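Denberg unit, back wall - checked Aug 14, 2024

- [x] Exits clear
- [x] Extinguisher in date
- [ ] White panel - scuffed, wipe down and recheck
- [x] Leaf wallpaper - no peeling noted
- [ ] Gray rail and bracket - test fasteners by hand
- [ ] Black mesh guards - dust, keep cords away 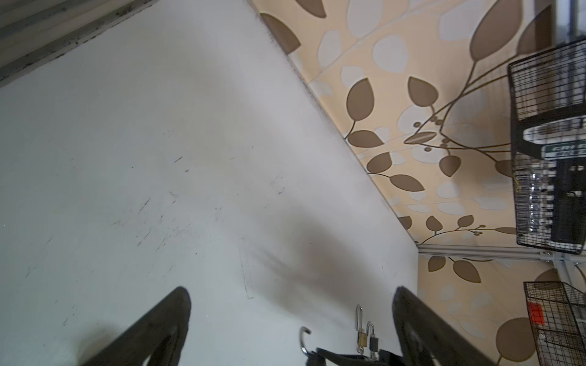 Damilola Sani: I'd do the fasteners first. The bracket at Scanlon worked loose in December and took two visits to fix.

Recheck in 3 weeks.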